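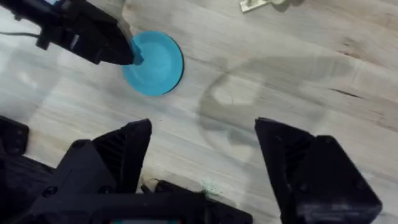

Nomero sells its two-arm tabletop kit with the line "teach it once, leave it alone," and I have spent most of October finding out how much of that sentence I can live with. The price is $2724 before shipping. For that you get two arms, a pair of two-finger grippers with a camera at the wrist, a box of clamps and cables, and a year of something called Ulard, the software that does the teaching. The first job I picked was deliberately dull: a flat blue disc on a wood table, handed from one arm to the other. One arm puts a fingertip at the rim, the other stands by with its fingers open. A kid could do it. A flat thing on a flat table is also about the meanest request you can make of two stiff fingers, and the sales page, I notice, is all cubes and cups.

I run a small mail-order business out of a room over my garage. I sell parts for old slide projectors, and a lot of my day goes to moving small, flat, round things from one place to another. So I am the customer they say they want. I paid full price, Nomero has no idea I write this blog, and I sent no questions to the company that I wouldn't have sent as a regular buyer.

Setup took me four hours. The manual says one. Most of the difference was the clamps, which are fine on a thick bench and miserable on a thin one, and the cable routing, where the manual shows a drawing of an older gripper with the plug on the other side. I had to move the second arm twice to get the reach to overlap. There is a chart for this on page 11, and the chart is wrong, or my arms are shorter than theirs.

Teaching is the part I came in most doubtful about, and I'll give them some credit. You drag the arms through the motion by hand, press the button, do it again. Ulard smooths it all out and plays it back. The first playback looked better than I expected, slow but sure of itself. Then I moved the disc over by the width of my thumb and the arm went confidently to where the disc used to be.

You are supposed to fix this by giving it more demonstrations. How many more? The website says "a handful." The support page says "typically under fifty." The forum, where the people who own the thing hang out, says to stop counting and go make dinner. I quit at 234 and have the log to prove it. By then the arm would find the disc over maybe half the table, and it had picked up a little hesitation that I'm fairly sure it learned from me.

Lighting matters more than they let on. The arm throws a big soft shadow on the table when the light is overhead, and the shadow moves as the arm moves. I got noticeably better runs in the morning with the blinds down and one lamp off to the side. The brochure mentions "ordinary room lighting." My room is ordinary. I asked support about it and got a polite answer in a day, with a link to Veres, the light panel they sell separately.

That is the pattern with this kit, and it's my main complaint. The soft finger pads that would help with thin parts are extra. The mat that would give the fingers something to press into is extra. After the first year Ulard is a monthly fee, and without it the arms will replay what they know but won't learn anything new. All of this is on the website, three clicks down.

What's good: the arms are quiet, they stop when you put a hand in the way, and the ribs on the inside of the fingers hold thick parts very well. Blocks, bottle caps standing on edge, a roll of tape, no trouble at all. If your work is chunky you might be happy.

I looked at the Bernach single-arm kit too, which costs less and promises less. I haven't used one so I can't tell you it's better. I can tell you the sales page shows it dropping something, and I liked that more than I should have.

For now I'm keeping mine until the return window closes, and doing my packing by hand — same as before, only with less table.

Comments (4)

slowtray
Did you try teaching it to drag the disc to the edge of the table and grab the overhang? That's how I do washers. Takes forever but it works most of the time.

Reply from the author
Tried it for one evening. It got the dragging part and then pushed everything onto the floor. I may go back to it.

pk_bench
Same experience with the chart. Ignore it and measure from the base plate, not from the clamp.

halfmoon77
I bought the mat. Save your money, a piece of shelf liner does the same thing.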